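Carpet tile

Carpet tile, also called modular carpet, is a textile floor covering supplied in separate squares and laid edge to edge in place of broadloom. It is used mainly in offices, schools, libraries and shops, and to a lesser extent in rental housing.

Each tile consists of a pile, usually nylon or polypropylene, bonded to a stiff backing of bitumen, PVC or polyurethane. Tiles may be fixed with a pressure-sensitive adhesive or joined at the corners with adhesive tabs. A damaged or stained tile can be lifted and exchanged without disturbing its neighbours.

Layouts include monolithic, quarter-turn, ashlar and brick. In quarter-turn work each tile is rotated 90 degrees from the next, giving a chequered effect even where a single colour is used.
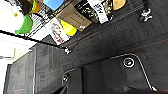 Colour selection is governed largely by soiling. Greys and charcoals hide dust and foot traffic better than pale shades, though they show lint more readily. Plain dark fields are often relieved by a fine pattern, such as small grey squares and stripes crossed by thin reddish-brown lines in a loose grid. The Torneo range, sold by Draltetti, lists a comparable charcoal under the code 3405.

See also: Broadloom; Underlay; Vinyl flooring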